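The Alphabet Is Served

Toy letters have a way of ending up on the dinner plates. One family's quest for order.
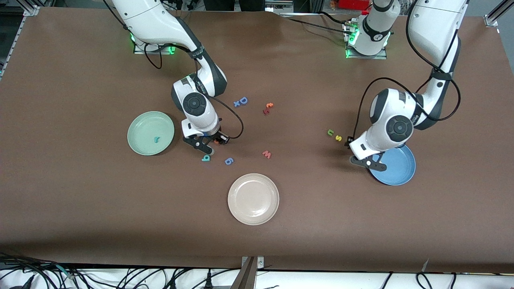 Sorting, in theory

Our set came from Bellia in April, a bargain until you step on the K. My plan was one plate per color, everyone pitching in before supper. My daughter preferred to sort by which letters were friends. The S, it seems, has enemies.

We tried the Arken tub next. It holds 400 pieces and has a lid, which is now a hat. The plates have stayed on toy duty, and we eat a lot of sandwiches.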